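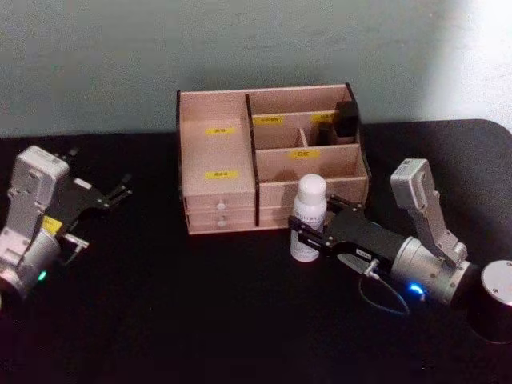 Unit 8: Small Storage and the Working Desk
Notes for Household Organization, taught by Baiba Liepiņa

Welcome back, everyone. Last time we got through closets and hall cupboards (and ran over, sorry, I do love a cupboard), so now we come down in size to the desktop organizer, the kind of thing most of us have bought once, filled in an afternoon and then stopped seeing.

Start with the shape. A good many organizers pair one deep open compartment with a few shallow drawers beneath it, and then step down in tiers on the other side. The deep part wants tall things that you reach for often. Shallow drawers are for flat things and little things - stamps, clips, spare keys - and they fill up faster than you would believe. Tiers let you see the back row over the front row, so put your tallest item at the rear and work forward.

Labels. I go back and forth on these and you are welcome to argue with me. Victor Biwott, who taught this unit before me, labeled every compartment before a single object went in, and his students kept their desks tidy well into May. A short code such as DC is fine if everyone who uses the desk knows what it stands for. If they don't, write the word out! Small yellow labels show up nicely on pale wood, but print them large enough to read from your chair.

Bottles. Glue, lotion, hand cleaner, whatever you keep by you. A bottle standing in front of the organizer blocks whatever is behind it, and if that happens to be a drawer you will be moving the bottle all day long. Give it a compartment of its own, or a spot off to the side.

For the exercise, empty one organizer at home completely and sort what comes out into daily, weekly and hardly ever. Qistina Osman had 52 objects in hers last year and put back fewer than half. Bring your list and a rough sketch of the new arrangement, with the labels written in.

Reading: the Wulness booklet, chapter on desks. Ryota Higuchi has the spare copies, so please ask him if yours has wandered off.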